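Participants wanted: home robot practice kit

Cavside is looking for people to try Tinlow, a practice kit for home robots that runs on an ordinary computer. You steer a robot through simulated rooms and carry out short household jobs, then tell us what the kit was like to use. No robotics background is needed.

Sessions are held at our Altier office in August. Each one lasts 2 hours, including a break, and you would come to 4 of them. The total payment is $285, made after the final session. Travel is not covered.

Most people begin at a table, getting used to the controls and the change in view.
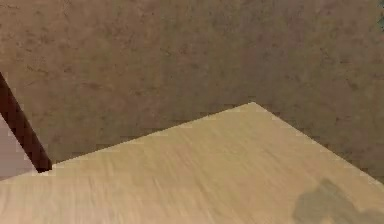
It took me most of the first session to stop oversteering, one earlier participant wrote, and I would have liked a slower speed setting from the start. That setting is now in the kit, and we want to know if it helps.

Later jobs involve moving through a furnished room and getting close to large pieces of furniture without bumping them. You can restart a job as often as you like.
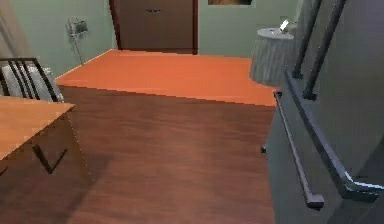 Tinlow room view, with table and chair at left and double door at the back.

You should be 18 or older, comfortable with a keyboard and mouse, and able to read instructions in English. Please tell us when you apply if you get motion sick from video games. Left-handed applicants are welcome, as the controls can be swapped.

The last session takes place in a bedroom and deals with smaller items.

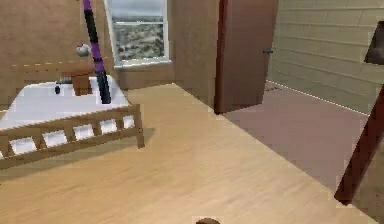 Mihăilă asked whether people who already own a home robot can apply. Yes, they can, but please name the model on your form.

We have had over 174 applications for earlier rounds, so apply early. Forms are at the Altier front desk or on the Cavside website. We reply to everyone by email.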